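Neighborhood Tables Forum > Rules, Rulings and Rants > House rule: should the host get to pick the game?

dlenihan
Posted October 8, 2025

Settle something for us. Our group has met every other week for three years and we have one rule older than the group itself: whoever hosts picks the game. You vacuumed, you bought the chips, you choose.

This worked fine until Cletus bought a house with a dining room. Now Cletus hosts most of the time, so Cletus picks most of the time, and what Cletus picks is Belholm. For anyone who has been spared, Belholm is a game about running a grain port in which the first two hours are spent deciding who gets to be second in the turn order. The rulebook is 37 pages. The index is in the other booklet.

I have proposed a vote. He says a vote would be "the end of hosting as we know it." Thoughts?

cletus_s
He left out that I make dinner.

dlenihan
He makes chili. It's fine chili.

xiomara_r
I've hosted a group for longer than I care to say and I'm with the guy who owns the chairs. People who want a vote never want a vote on who cleans the bathroom. If Declan wants a different game he can have everyone over to his place.

dlenihan
My place seats three, if one of them likes the radiator.

Gwendolyn A
Voting is worse, and I say that as someone who introduced it to my group. We used a ranked ballot. There was a spreadsheet. We spent most of one evening voting and then played Jedodley, which everybody had ranked fourth. It was the perfect compromise in that we were all equally let down by it.

What we do now: host picks two, guests pick between them. The host can't be stuck with something they hate and the guests get to feel consulted. It's how I got my kids into their coats for years.

cletus_s
I could live with that. Belholm or Belholm with the winter expansion.

Gwendolyn A
My kids tried that too.

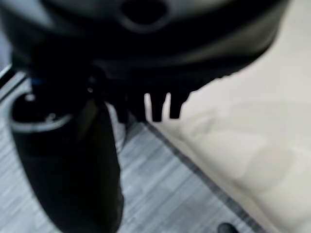 mxyan
The trouble with the two-pick system is that it still all runs through one person's shelf. In my group the owner of the game picks, and the owner has to teach it. That second part does most of the work. Very few people will push for a heavy game once they're the one who has to explain the harbor tax to a guy who is looking at his phone.

Also a hard cap on teaching. Ours is 31 minutes. It was 30 and then somebody asked what happens in a tie.

xiomara_r
A timer on the rules explanation sounds like a great way to play everything wrong.

mxyan
We do play everything wrong. We just start sooner.

xiomara_r
Then what's the point? If you get the harbor tax wrong you haven't played Belholm, you've played some other game with the same box. I'd sooner sit through an hour of rules than find out in the last round that I'd been paying double for my own dock.

mxyan
You say that like the last round of Belholm is a thing people have seen.

cletus_s
We finished it in December.

dlenihan
We stopped it in December. Your sister needed the table.

kristiansen_fan
Long-time lurker. Can't you just play Vodum? Plays in an hour, seats six, no reading.

xiomara_r
Every thread. Every single thread.

kristiansen_fan
It's a good game – I don't see why it makes people so mad.

Gwendolyn A
It doesn't make me mad. I've played it enough to know what everyone at my table will do on turn one, and after that I'm mostly there for the snacks. But it's a decent opener while you wait for the person who is always late.

dlenihan
The person who is always late is Cletus, and it's his house.

cletus_s
I was getting sour cream.

mxyan
Back to the question, though. Declan, how many of your group dislike Belholm? If it's only you, a vote won't help and you'll have used up your one complaint for the year.

dlenihan
I asked around last night. Two like it. One thought we'd been playing a different game this whole time. One said she comes for the chili.

cletus_s
So that's three in favor.

dlenihan
It is not three in favor.

xiomara_r
Sounds like three to me. Host picks, the ones who show up for dinner count as a yes, motion carried.

dlenihan
OK, here's where we landed after some back and forth in the group chat. Cletus hosts and cooks. He picks one meeting, the rest of us pick the next, and whoever picks does the teaching. Belholm can be picked but the turn order gets rolled with a die. He took that last part hard.

cletus_s
The bidding IS the game.

mxyan
Let us know how the first one goes.

cletus_s
My pick is first. Guess.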